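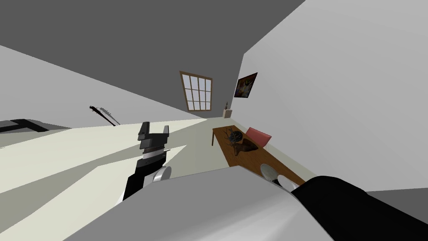

Support Stullus – Ticket 593
Objet : séquence de prise refusée en simulation, poste 4 bloqué à la prise de service
Client : Cotby, atelier de préparation
Ouvert par : Carmela Rinaldi
Suivi par : Chandrasekhar Hegde
Priorité : haute, puis normale
État : résolu, une demande transmise

Carmela Rinaldi, 6 h 12
Bonjour,
Depuis ce matin le poste 4 refuse de valider la séquence de prise de l'outil plat noir (celui avec le trou rond et la pointe torsadée). Le message est « code 690, validation incomplète ». Le bras gauche part en approche, s'arrête, et la séquence passe en rouge. Sans validation en simulation, on ne peut pas envoyer le programme sur la cellule réelle.
J'ai redémarré Stullus, puis le poste. Même résultat.
Les autres séquences de la table passent. Le problème ne concerne que cet outil.

Chandrasekhar Hegde, 6 h 40
Bonjour Carmela,
Merci. Pouvez-vous me dire :
- si la séquence était validée hier soir ;
- si quelqu'un a modifié la scène ou les paramètres de pince entre-temps ;
- quelle version s'affiche en bas à droite de l'écran d'accueil.
Envoyez aussi le journal complet (menu Poste, puis Exporter).

Carmela Rinaldi, 7 h 05
Validée hier par l'équipe du soir, oui. Personne n'a touché à la scène à ma connaissance, mais l'équipe du soir et nous ne nous croisons plus depuis mars, donc je ne peux pas le garantir. La version est celle installée avec la mise à jour de la semaine dernière.
Journal joint, il fait 897 lignes. Je ne sais pas le lire.

Chandrasekhar Hegde, 7 h 48
Journal lu. L'approche est calculée correctement. L'arrêt vient du contrôle de collision entre la pince et le bord de la table. La marge de sécurité est plus grande que celle de votre fiche de réglage. Un outil aussi plat oblige la pince à descendre très près du plateau, alors que les objets plus hauts laissent de la place. Cela explique que les autres séquences passent.
Essai à faire, en simulation uniquement :
1. Ouvrir Paramètres de cellule, onglet Pince.
2. Noter la valeur de « marge plateau » avant de changer quoi que ce soit.
3. Remettre la valeur de la fiche Hamann fournie à l'installation.
4. Relancer la séquence en pas à pas, sans enregistrer.

Carmela Rinaldi, 8 h 20
L'onglet Pince est grisé. Mon compte n'y a pas accès. Finn Wiegand a les droits, il arrive à 9 h. En attendant, les commandes du poste 4 sont préparées à la main sur la table du fond. On est deux à savoir encore le faire vite. Les personnes arrivées après l'installation n'ont pas été formées à la préparation manuelle, elles attendent.

Finn Wiegand, 9 h 15
J'ai ouvert l'onglet. La marge ne correspond pas à la fiche, je confirme. J'ai remis la bonne valeur et lancé le pas à pas. Ça s'arrête encore, plus loin qu'avant. Le code 690 n'apparaît plus, j'ai seulement « cible non confirmée ». Pince ouverte, outil à plat sur la table, aucune collision signalée.

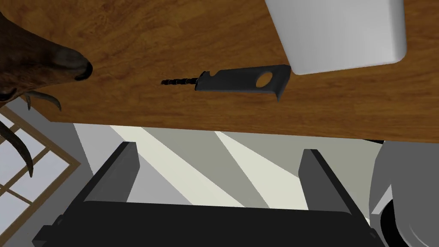

Vernon Caron, 9 h 32
Je me permets d'intervenir, je suis en copie. On a eu le même enchaînement chez Skusutska après la mise à jour : d'abord la marge, ensuite la cible. Chez nous, le point de prise était revenu au centre géométrique de l'outil, donc plus du tout là où l'équipe l'avait placé. Regardez le point de prise avant de toucher à la trajectoire. Et regardez aussi qui est prévenu quand les valeurs changent. On a perdu une matinée parce que les gens qui travaillent au poste ne reçoivent pas les notes de version.

Chandrasekhar Hegde, 9 h 50
Merci Vernon, c'est cohérent avec la fin du journal. La mise à jour réinitialise deux choses quand la fiche d'objet a été créée avec l'ancien éditeur : la marge plateau et le point de prise. Le défaut est connu chez nous depuis hier et la note de version ne le mentionne pas.
Finn, pouvez-vous ouvrir la fiche de l'outil et comparer le point de prise à votre sauvegarde ?

Finn Wiegand, 10 h 10
Le point de prise a bien bougé. Il n'y a pas de sauvegarde de cette fiche, elle a été réglée directement sur le poste.

Carmela Rinaldi, 10 h 18
C'est moi qui l'avais réglée. Quand on prenait cet outil à la main, on le saisissait par la partie droite du corps, entre la pointe et le trou, parce que par le trou il pivote. J'avais mis le point à cet endroit. Je l'ai dans mon cahier avec l'orientation des doigts. Je vais dicter les valeurs à Finn, vu que je ne peux pas les saisir.

Finn Wiegand, 10 h 41
Valeurs saisies. Pas à pas terminé sans arrêt. Séquence relancée à vitesse normale, validée. Relancée une deuxième fois par Carmela, validée. Programme envoyé sur la cellule, premier cycle surveillé sur place, rien à signaler.

Chandrasekhar Hegde, 10 h 55
Très bien. Je passe la priorité à normale. Avant clôture, merci de contrôler les autres fiches créées avec l'ancien éditeur. Elles se trient par date de création dans la bibliothèque. Une séquence qui passe peut quand même avoir un point de prise décalé.

Carmela Rinaldi, 11 h 30
Contrôle en cours. Trois remarques à mettre au ticket.
La première : on nous demande de valider les séquences, et nos noms figurent sur la validation, mais nous ne pouvons ni voir ni corriger les paramètres qui la bloquent. Avant 9 h il n'y a personne sur le site avec les droits.
La deuxième : je voudrais un accès en lecture pour les deux équipes, et un accès en écriture sur le point de prise pour une personne par équipe.
La troisième ne concerne pas Stullus. Une demi-journée de préparation manuelle par mois pour tout le monde, sinon le prochain arrêt sera plus long. Je l'ai aussi écrit à Benedikt Sauerland.

Benedikt Sauerland, 13 h 05
D'accord pour l'accès en lecture dès aujourd'hui, Finn s'en occupe. Pour l'écriture, je veux d'abord une sauvegarde automatique des fiches. La demi-journée manuelle sera au planning du mois prochain, à l'essai. Le temps passé au cahier et aux réglages devra être compté comme du temps de poste, ce n'est pas le cas actuellement.

Chandrasekhar Hegde, 14 h 20
Sauvegarde automatique : elle existe, elle est désactivée par défaut. Bibliothèque, puis Options, puis Conserver les versions. La demande de profil « point de prise seul » est transmise au développement, sans délai annoncé. J'ai ajouté l'adresse de l'atelier à la liste de diffusion des notes de version.

Finn Wiegand, 15 h 02
Sauvegarde activée. Deux autres fiches étaient décalées, corrigées et revalidées. Accès en lecture ouvert pour les deux équipes.

Carmela Rinaldi, 15 h 10
Accès vérifié sur mon compte, l'onglet s'affiche. Vous pouvez clôturer. J'ai laissé une note papier au poste 4 pour l'équipe du soir.

Ticket clôturé à 15 h 14 par Chandrasekhar Hegde.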